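Building the Example Library: A Conversation With the Skekero Simulation Group

Published 9 May 2025

The Skekero simulation group, based at the Flilorthorpe campus, prepares the recorded examples from which the Feng control system learns to handle household objects. The group's lead engineer discussed the work with the institute's newsletter.

Every example begins in a simulated room. "We want the arm to meet ordinary clutter," the engineer said. "A table with a few things on it, furniture behind, a doorway to one side. The system should learn which parts of that matter to the task."

An operator guides the simulated arm through each task, and the software stores the camera views together with the position of every joint. The current set holds 295 accepted examples. Each one is reviewed by 2 members of the group before it is added.

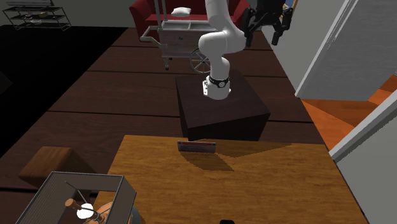 On variety and rejection

Asked why the rooms differ so much from one another, the engineer pointed to an earlier set, which used a single room throughout. "The system did well there and poorly everywhere else. It had learned the room." Furniture, flooring and lighting are now changed on a fixed schedule, and small items are moved between recordings.

Thin objects standing on edge receive particular attention. "The fingers have to come down in line with the object. If the operator hesitates, that hesitation goes into the example, and we would prefer to record it again."

Rejected recordings are kept in a separate archive, named Cerley, with a short note on each. The group expects to use them in December, when work begins on teaching the system to recognize an attempt that should be stopped.

The next release will add 20 room layouts. Departments wishing to propose a task may submit a written request to the group's office at Flilorthorpe.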